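Estilo de vida | Agua y ciudad

26 septiembre 2022 – Por Keabetswe Tshabalala

Beber del grifo, otra vez

Empecé a preguntar por el agua en abril, por una discusión de sobremesa. Mi suegra compra garrafas. Mi cuñado, filtro de jarra. Yo, grifo y a correr. Tres maneras de beber lo mismo en una sola mesa y ninguna dispuesta a ceder.

Desde entonces he hablado con vecinos, con un fontanero, con dos camareros y con la dueña de una tienda de ultramarinos que vende más agua que pan. Casi todos defienden lo suyo con un fervor que no le dedican al vino. El sabor primero. La salud después, casi siempre de oídas. El precio, al final, y en voz baja.

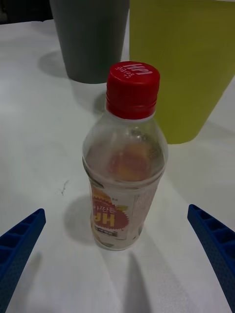 ZARAGOZA, abril. – Aquí el agua tiene fama de dura y la gente presume de ello, un poco como quien presume del cierzo. Cal en la cafetera, cal en la ducha, cal en la conversación. En el barrio de Torrero, Pilar me enseña el hervidor por dentro: costra blanca, gruesa como una uña. Lo limpia con vinagre cada dos semanas. Bebe de ahí igualmente.

– Mi madre la bebió toda la vida y enterró a dos médicos – me dice.

Su hija no. Su hija paga una suscripción a Plurnent, que le deja cajas de agua mineral en el portal y le cobra 11 euros a la semana. Cuatro pisos sin ascensor. Las sube ella, claro, el repartidor se planta en el buzón. Le pregunto si nota la diferencia y se lo piensa bastante. En el té sí. En lo demás, costumbre.

Le pedí que hiciera la prueba a ciegas y aceptó a regañadientes. Cinco vasos, en la cocina, con la radio puesta. Acertó dos. Su madre acertó cuatro y estuvo insoportable el resto de la tarde.

Lo del sabor tiene explicación, o varias. El cloro se va si dejas la jarra abierta en la nevera un rato. La temperatura engaña muchisimo: un agua mediocre, bien fría, pasa por buena. Y luego está la memoria – uno prefiere el agua del sitio donde creció, aunque supiera a tubería. Yo crecí con agua de pozo y todavía la busco. No la he encontrado en ningun supermercado.

En los bares el asunto es otro. Pedir una jarra del grifo sigue dando apuro, hay quien la pide bajando la voz, como si pidiera fiado. En el Lakon, un bar de menú junto al canal, la ponen en la mesa antes que el pan y sin preguntar. El encargado calcula que dejó de comprar 296 botellas el primer mes. Perdió algo de caja. Ganó sitio en el almacén, que ahora es donde guarda las sillas de la terraza y una bicicleta estática que no sabe de quién es.

¿Y los filtros? Probé dos. La jarra Rothe, lenta, tapa que no encaja, el agua sale rica. El grifo Pleltico, más caro, hay que llamar a alguien para montarlo y ese alguien tarda. Con los dos me pasó lo mismo: a las pocas semanas se me olvidó cambiar el cartucho. Mi cuñado tiene una alarma en el movil para eso. Cada uno es como es.

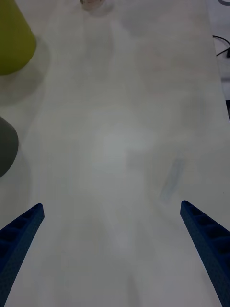

Lo que queda en el vaso

Volví a casa de Pilar para despedirme. Café de puchero, agua de la suya, un plato de rosquillas. La hija había bajado a una caja cada quince días, por las escaleras mas que por convicción. Para el té sigue abriendo botella. Las macetas, del grifo, faltaría más.

Mi suegra, mientras tanto, con sus garrafas. Le conté lo de la prueba a ciegas y dijo que en Zaragoza no saben. Quiere hacerla ella, en su casa, con sus vasos. Lleva la cuenta mi cuñado.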